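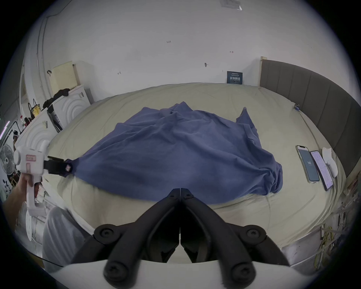 Ozan Yüksel 在上一轮招募的留言里写道：角点一旦被压在下面，单手基本找不回来，建议要求报名者先会双手配合，再谈速度。这条意见已采纳，写入下面的操作要求。

Olia 项目：手持夹爪操作员及装配参与者招募

项目概况
Olia 是在 Rovdale 共享工坊内进行的自建项目，目标是一套可以在床面上整理毯子和薄被的双臂装置。机械臂部分仍在装配，现阶段的主要工作是用手持夹爪录制人工操作，供后续训练使用。首批已录入 476 条有效片段，目标为 3000 条。

招募人数
四人，其中操作岗和装配岗各两人。两岗可以互换，报名时注明首选。

操作岗
1. 双手各持一只夹爪，在床面上完成抓角、展开、对折、平铺四类动作。
2. 每条片段从织物揉皱状态开始，到指定终态结束，中途掉落不停录，重新抓取后继续。
3. 夹持点距布角不超过两指宽。夹到边缘中段的，按“偏夹”登记。
4. 展开时双手同时受力，先拉平近侧边，再处理远侧。
5. 录制期间手指不直接接触织物。
6. 每条结束后在登记表上填写编号、动作类别、是否偏夹。

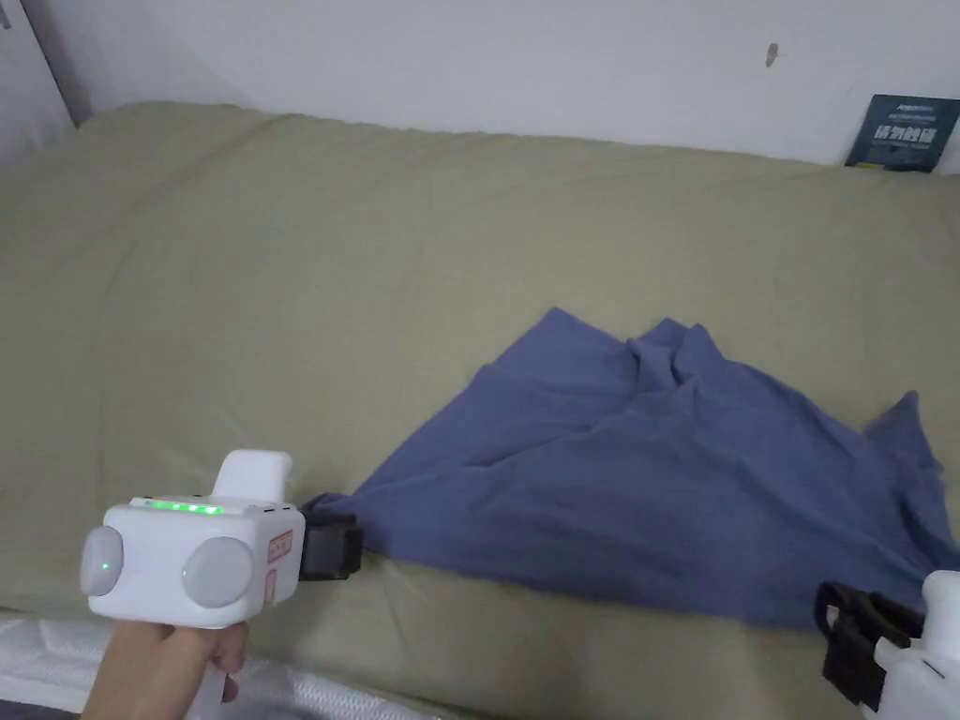
双爪作业：蓝色织物下侧两角由两只手持夹爪夹持。

装配岗
1. 夹爪指臂的拆装、螺钉复紧、指垫更换。
2. 连杆间隙测量，超差件单独存放并记录。
3. 机械臂底座走线，线缆按现有编号表固定。
4. 与操作岗一起复核开合行程，每班开始前一次，结束后一次。
指垫的新版本由 Erhan Demirtaş 绘图，打印件在工坊内自行后处理。装配岗需要能看懂二维图纸上的公差标注，会用游标卡尺，会区分常用的公制螺纹规格。焊接不作要求。

已知问题
指垫磨损后夹薄布会打滑，厚毯上不明显。目前的处理是更换，没有更好的办法，有橡胶或软质打印经验的人请在报名信里写明。
另一个问题是双爪距离过近时容易相互碰撞。动作规程第三版规定了最小间距，但对折动作的最后一步做不到，第四版待定。
揉皱的起始状态分布偏窄，操作员容易形成固定手法。后续片段由搭档负责布置起始状态，操作者背向床面等待。 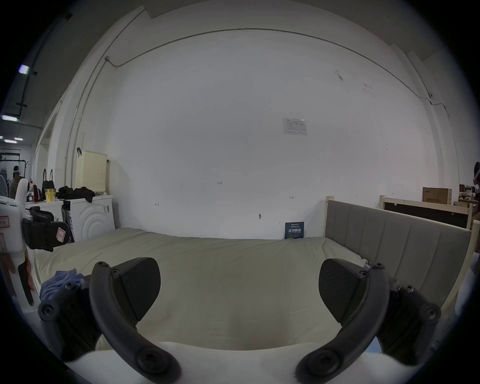

夹爪指垫，张开状态；左侧为揉皱的浅蓝色织物。

参与条件
年满 18 周岁，双手活动无障碍，能够连续握持设备。左利手、右利手均可。对机器人软件没有要求，写过数据清洗脚本的请附说明。
能完成至少三个班次。只能来一次的请勿报名，培训占去第一班的大部分时间。

时间与安排
四月开始，每班 4 小时，上午班 9:00 到场，下午班 14:00 到场。每录制四十分钟休息一次，休息计入班次时间。排班由 Nesrin Soylu 负责，换班提前一天告知。

报酬
操作岗和装配岗同酬，按班次结算，金额在排班确认信中给出。培训班次照付。因设备故障中断的班次按全班计。往返交通自理，工坊提供饮水。

数据与署名
录制内容包括夹爪视角和操作区域视角，可能拍到手部、腿部及现场其他人员。参与者在第一班之前签署书面同意，同意书可以先索取阅读。要求删除某条片段的，提供登记编号即可。公开文档中的参与者名单采用自愿署名。

着装与现场规定
不戴戒指、手链和长挂绳，袖口收紧。墙面标记不得擦除。未编号的线缆不要拔。床单每班开始前拉平，班次结束后恢复原样。

报名方式
写信至 Rovdale 工坊前台，标题注明“Olia 招募”和首选岗位，正文写清可到场的班次、惯用手、相关经验，不需要简历格式。装配岗附一张本人做过的结构件照片或图纸。
收到报名后安排二十分钟的现场试操作，内容为单次抓角和一次对折，由 Şengül Değirmenci 记录。试操作不计速度，只看夹持点位置和双手配合。
结果以邮件通知，未入选者保留在候补名单中，下一轮增员时优先联系。不愿保留的请在信中注明。

规程第三版和登记表样张可在工坊前台索取。技术问题联系 Kaan Çetinkaya，排班问题联系 Nesrin Soylu。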